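Ticket: Ebook of "Uvelum" opens at the wrong chapter, last part missing
Product: Cader reader app, tablet and phone
Status: Open – waiting on publisher file
Priority: Normal

Reported problem
Customer bought the science fiction novel Uvelum from the Faserley store in January. The book opens at chapter 9 instead of the title page. The table of contents lists 40 chapters, but the text stops partway through chapter 20, just after the colony ship loses contact. Customer has removed the book and downloaded it again twice with the same result.

Steps tried
Signed out of Cader and back in. No change.
Cleared the reading position on the account. Book now opens at the title page on the phone, still at chapter 9 on the tablet.
Checked the file size against the store listing. The customer's copy is smaller than it should be.
Asked for the app version and a note of the last line shown.

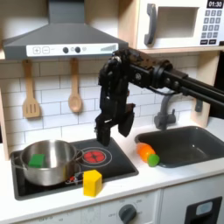
Faserley customer reply, 4:15 pm: The last line I get is "The hatch was already open when" and then it goes straight to the author's note. I have the sequel on preorder and would like to finish this one first. My other books open fine, including the two earlier ones in the series.

Support note
Thanks, that helps. The last line matches two other tickets, so the fault is in the store file and has nothing to do with the tablet. The publisher, Shojaei, sent a corrected edition last month to fix the map pages. It looks like the upload was cut short and the store has been handing out the short copy to anyone who bought or downloaded again after that.

We have asked Shojaei to send the full file again. The store copy is off sale until then.

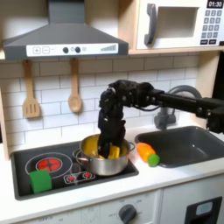
Once the new file is in place, delete the book from each device before downloading it. Updating over the old copy can keep the wrong start page. Highlights and notes are stored on the account and will come back after the first sync – if there are more than 2,000 of them, leave the app open until the sync bar clears.

Refund offered, customer prefers to wait. Ticket stays open.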